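Cleaning a Toilet Seat and Lid

By Evie Crabtree
April 5, 2018

Most of us squirt something under the rim, give the bowl a brush and call it done. The seat and lid get a quick wipe on top and that's about it. 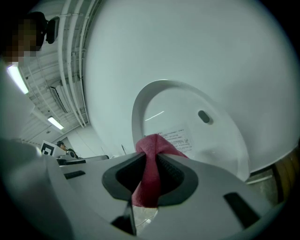 The underside of the seat is where most of the dirt collects, followed by the hinges and then the strip of china behind them. If a bathroom still smells after the bowl has been scrubbed, look in those places first.

What you need

A cloth kept only for the toilet. Pick a strong colour so it doesn't get mixed up with the kitchen ones. Ours are red, and they go through the wash on their own.
Washing-up liquid or a mild bathroom cleaner.
An old toothbrush.
A second cloth for drying.
Rubber gloves.

Leave the scouring pads and cream cleaners in the cupboard. Most seats are plastic or painted wood, and both scratch. A scratched seat goes dull and holds on to dirt, and no amount of wiping brings the shine back. Neat bleach will turn some plastics yellow over time, so keep it in the bowl.

Lid first

Start with everything closed. Wipe the top of the lid from the back towards the front, then lift it and do the inside. Rinse the cloth. Wipe the top of the seat, lift that too, and finish with the underside. Going in this order keeps the worst of the dirt off the cleaner parts.

With both up, hold the seat steady with your free hand while you wipe. A loose one will drop on your wrist.

The little rubber feet on the underside need going round one by one. Dirt sits in a ring at the base of each. The toothbrush does this better than a cloth. If a foot comes off, dry the spot and glue it back, or the seat will rock and the hinges will work loose.

Mix a squirt of washing-up liquid into 200 ml of warm water for the cloth. That is plenty for one seat. Wring the cloth out well before you begin, as drips run straight down into the hinges.

Hinges

Many newer seats lift off at the press of a button, or by turning two caps at the back. It is worth finding out whether yours does. The one in our upstairs bathroom is a Sokberg and comes away in a few seconds, and I had owned it for 2 years before I noticed the button. The older Desness downstairs is bolted on from underneath, so it only comes off when I have the patience, once a year in September.

If yours stays put, wrap a corner of the cloth over the end of the toothbrush handle and work it round each hinge. Pull a thin strip of cloth back and forth behind them, as you would with a shoe.

Metal hinges should be dried straight away. Cleaner left on chrome will pit it.

Labels and sticky marks

Some seats come with a sticker on the inside of the lid and it often stays there for years. If you want it off, lay a warm damp cloth over it for roughly ten minutes and peel slowly from one corner. Rub what's left with a drop of cooking oil, then wash the oil off with soapy water. Don't use a knife. Copy down any model number beforehand, as you'll want it if you ever need new hinges.

Electric seats

Switch off and unplug before cleaning. Use a cloth that is barely damp, keep it away from the controls, and check the booklet for what the maker allows.

How often

In a house of 4 we do the seat and lid every other day with a damp cloth, and the hinges once a week. Two people could do less.

Drying

Leave the lid up for a while afterwards with the window open or the fan on. A lid closed on a damp seat gives you a musty smell by the evening. Buff with the dry cloth if you get water marks, which we do, living in a hard water area.

Wash the toilet cloth at 60 degrees and hang it somewhere airy. Skip the fabric softener on cleaning cloths, it stops them soaking anything up. When the edges start to fray, throw it out and start a new one.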